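作業ノート 2020年5月19日
手持ちグリッパでのデモ収集、Detholm 用データセットの続き

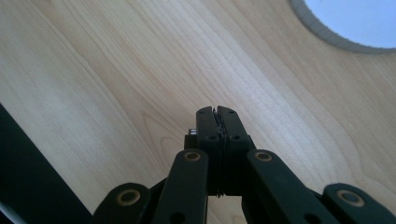

閉じたままの区間は学習に入れないほうがいいんじゃないか、と Nwachukwu から朝いちでコメントが来た。動いていない時間が長いとモデルが「待つ」ことばかり覚えてしまう、前回の学習でもそれが出ていた、とのこと。うーん、言いたいことはすごくわかる。わかるんだけど、全部切るのはちょっと怖いなあと思っていて、今日はほぼ一日そのことを考えながら録っていた。

とりあえず現状のメモ。収集済みのエピソードは1179本、そのうち目視チェックが終わって使えると判断したのが892本。残りは未チェックと没が混ざったままで、フォルダの分け方がよくない(自分のせいです、すみません)。目標の4000本まではまだ遠い!でもペースはだいぶ上がってきた。

爪を閉じた姿勢について。各エピソードの頭で必ず一度ぴったり閉じて、そこを開度ゼロとして記録している。写真の姿勢がそれで、2本の爪が真ん中で合わさって、合わせ目に黒いギザギザの細い帯が見えている状態。後処理のスクリプトはこの区間を探して開度のオフセットを引くので、元データから消してしまうと困る。だから Nwachukwu の案はそのままじゃなくて、生データには残す、学習用に書き出すときに落とす、の二段構えにしたい。書き出し側にフラグをひとつ足せば済むはず。たぶん30行もいらない。

あと、閉じるときに力を入れすぎる癖が自分にあるみたいで、開度の値がときどきマイナスに振れる。リンクのガタなのか爪のたわみなのか、まだ切り分けられていない。軽く閉じるのと強く閉じるのを交互に20本ずつ録って、分布を比べてみるつもり。やるなら朝、手が疲れていないうちがいい。夕方の自分は信用できない。

背景の話も少し。最近のエピソードは明るい木目の板の前で録ったものばかりで、これはさすがに偏ってきたと思う。Funberg で録ったぶんは背景がばらばらで、学習してみるとそっちのほうが素直に動くという報告も来ている。こちらも布を敷くなり、机を替えるなりしたい。木目って人間には静かな背景に見えるけど、位置推定の特徴点はけっこう木目から拾っている気がするので、無地にしたら今度はトラッキングが飛ぶかもしれない。そこは一度試してから決める。飛んだらそのときは柄物の布で!

ラベルの書き方も揃えたい。自分は「つかむ」、Nindport のぶんは「把持」と書いてあって、検索するたびに両方打っている。地味に面倒。「つかむ」に寄せたいけど、向こうの本数のほうが多いなら「把持」でもいいです。どっちでもいいから一つにしましょう。

午後に録ったぶんで気づいたこと。
・離す動作が速すぎる。物が置かれる前に爪が開いているのが何本かあった。録り直し。
・録画開始の合図から動き出すまでがまちまち。ひと呼吸おいてから動く、で統一したい。
・失敗してつかみ直したやつは捨てずに別フォルダへ。リカバリの例としてあとで使いたい。

書き出しのフラグは明日やる。名前は drop_idle にしようと思っていて、デフォルトはオフ。7月の学習までに4000本に届くかは正直あやしいけど、チェック待ちの山を崩すほうが先かな。

追記:バッテリー、充電器に挿したつもりで挿さっていなかった。帰る前に確認すること。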